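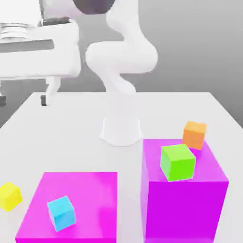

*Abb. 1: Szene `stufen_v2` in Zunness, Startzustand nach dem Laden. Oranger Würfel hinten auf dem hohen Podest, leichter Überstand an der hinteren Kante.*

# Ticket 28: Kein Greifpfad für orangen Würfel auf hohem Podest

**Projekt:** Anozie (Sortierarm, Gemeinschaftswerkstatt Zarnalow)
**Komponente:** Simulation / Kollisionsmodell
**Priorität:** mittel
**Status:** behoben, Restpunkte siehe unten
**Eröffnet:** 27. November 2025

## Fehlerbild

Der Planer liefert für Blau, Gelb und Grün einen gültigen Pfad. Für Orange bricht er reproduzierbar ab. Das Verhalten ist unabhängig von der Reihenfolge, in der die Würfel abgearbeitet werden, und unabhängig vom Seed.

Meldung aus dem Planerprotokoll:

```
[plan] ziel=wuerfel_orange kandidaten=40
[plan] kandidat 0: IK ok, Kollision finger_l <-> podest_hoch
[plan] kandidat 1: IK ok, Kollision finger_l <-> podest_hoch
...
[plan] kein gueltiger Kandidat, Abbruch
```

Alle 40 Kandidaten scheitern an derselben Paarung. Die inverse Kinematik ist in keinem Fall der Grund. Der Arm erreicht die Stelle also, der Planer hält sie für blockiert.

Auffällig: In der Ansicht ist hinter dem Würfel Luft. Er ragt sogar etwas über die Kante. Ein Finger, der von hinten am Würfel herunterfährt, dürfte das Podest gar nicht berühren.

## Umgebung

- Zunness, lokale Installation auf dem Werkstattrechner, kein Netzlaufwerk
- Szene `stufen_v2`: Arm mittig auf dem Tisch, flaches und hohes Podest, vier Würfel
- Würfel Kantenlänge 40 mm, alle vier aus derselben Vorlage
- Konfigurationszweig `zusau`, das ist der Stand mit den neuen Podestmaßen

Die Szene soll den Aufbau auf dem Werktisch abbilden, damit die Greifabläufe vor dem Test am echten Arm geprüft werden können. Solange Orange nicht planbar ist, bleibt der Gesamtablauf gesperrt.

## Verlauf

### 1. Planerparameter

Zeitlimit verdoppelt, Schrittweite halbiert. Ergebnis identisch, der Abbruch kommt nur später. Beides zurückgesetzt.

### 2. Greiferöffnung

Verdacht: Finger zu weit geöffnet, dadurch Kontakt mit dem Podest. Öffnungsweite in zwei Stufen reduziert. Bei der kleineren Stufe meldet der Planer zusätzlich eine Kollision zwischen Finger und Würfel, die Kollision mit dem Podest bleibt. Zurückgesetzt.

### 3. Vergleich mit Grün

Grün steht auf demselben Podest, weiter vorn, und ist problemlos greifbar. Dort fahren die Finger nur bis zur halben Würfelhöhe und bleiben oberhalb der Deckfläche. Für Orange gilt ein anderes Greifprofil, `tief_hinten`, bei dem der hintere Finger unter die Würfelunterkante fährt. Das Profil stammt aus der alten Szene und war dort nötig, um den Würfel beim Anheben gegen Verkippen abzustützen.

Test mit dem Standardprofil für Orange: Pfad gefunden.

Als Lösung reicht das nicht. Am echten Aufbau wird `tief_hinten` für die Kantenposition gebraucht. Die Simulation muss den Griff also zulassen, wenn er geometrisch möglich ist.

### 4. Kontaktprotokoll

Physik ohne Armbewegung laufen lassen, 1.126 Schritte aufgezeichnet. Erwartung bei einem Würfel mit Überstand: Kontaktpunkte nur auf dem aufliegenden Teil der Unterseite.

Gefunden: vier Kontaktpunkte, einer je Ecke, über die gesamte Aufzeichnung stabil. Auch die hinteren Ecken liegen auf. Dort ist in der Ansicht aber keine Deckfläche mehr.

Ab hier war klar, dass Darstellung und Kollisionskörper nicht übereinstimmen.

### 5. Kollisionskörper einblenden

Debug-Ansicht eingeschaltet (Menü Ansicht, Kollisionsgeometrie). Der Kollisionskörper von `podest_hoch` steht hinten 8 mm über das sichtbare Podest hinaus. An den übrigen Seiten ist er bündig. Beim flachen Podest stimmen beide Körper überein.

## Ursache

In der Szenendatei wird das hohe Podest aus zwei getrennten Einträgen aufgebaut:

```yaml
podest_hoch:
 visual:
 mesh: podest_hoch_zusau
 collision:
 form: quader
 masse: ${alt.podest_hoch}
 ursprung: vorderkante
```

Das sichtbare Netz wurde im Oktober auf die neuen Maße umgestellt. Der Kollisionsquader verweist weiterhin auf die alte Maßtabelle. Da der Ursprung an der Vorderkante liegt, landet die gesamte Differenz hinten.

Die Startposition des orangen Würfels wird relativ zur Hinterkante des Kollisionsquaders berechnet. Damit erklärt sich auch der Überstand in Abb. 1. Er war so nie vorgesehen, der Würfel sollte bündig mit der Kante stehen.

Zwei Symptome, eine Ursache:

| Symptom | Erklärung |
|---|---|
| Würfel steht über, kippt nicht | liegt vollständig auf dem zu großen Kollisionsquader |
| hinterer Finger kollidiert | trifft den nicht dargestellten Streifen des Quaders |

## Korrektur

```yaml
podest_hoch:
 visual:
 mesh: podest_hoch_zusau
 collision:
 form: quader
 masse: ${zusau.podest_hoch}
 ursprung: vorderkante
```

Anschließend Kollisionscache gelöscht. Ohne diesen Schritt lädt Zunness den alten Körper, obwohl die Datei geändert ist. Das hat einen zusätzlichen Durchlauf gekostet, der erste Test nach der Änderung zeigte noch das alte Verhalten.

## Prüfung nach Korrektur

- Debug-Ansicht: Kollisionskörper und Netz auf allen Seiten bündig
- Startposition Orange: bündig mit der Hinterkante, kein Überstand mehr
- Kontaktprotokoll über dieselbe Schrittzahl: weiterhin vier Kontakte, jetzt alle innerhalb der sichtbaren Deckfläche
- Planung mit `tief_hinten`: Pfad gefunden, erster gültiger Kandidat ist Nummer 3
- Blau, Gelb, Grün: Pfade unverändert gültig
- Gesamtablauf mit allen vier Würfeln: in der Simulation ohne Abbruch durchgelaufen

Am echten Arm noch nicht getestet.

## Offene Punkte

- [ ] Alte Maßtabelle `alt` aus der Konfiguration entfernen. Vorher prüfen, ob `stufen_v1` noch darauf zugreift.
- [ ] Ladeprüfung ergänzen: Warnung ausgeben, wenn die Hüllkörper von Netz und Kollisionsform voneinander abweichen.
- [ ] Startpositionen auf die Vorderkante beziehen. Der Bezug zur Hinterkante verschiebt Würfel bei jeder Maßänderung mit.
- [ ] Greifprofil `tief_hinten` am echten Podest mit reduzierter Geschwindigkeit abfahren, Not-Halt in Griffweite.
- [x] Cache-Löschung in das Startskript aufgenommen, Option `--frisch`.

## Nachtrag

`stufen_v1` geprüft. Die Szene verwendet die alte Maßtabelle für beide Podeste, dort aber durchgängig für Netz und Kollision. Kein Fehler, die Tabelle kann deshalb vorerst nicht gelöscht werden. Sie wird in `stufen_v1.masse` umbenannt und aus dem gemeinsamen Konfigurationspfad genommen. Danach schlägt ein versehentlicher Verweis aus anderen Szenen beim Laden fehl.

Ticket bleibt bis zum Test am Arm in der Liste, Sperre für den Gesamtablauf in der Simulation ist aufgehoben.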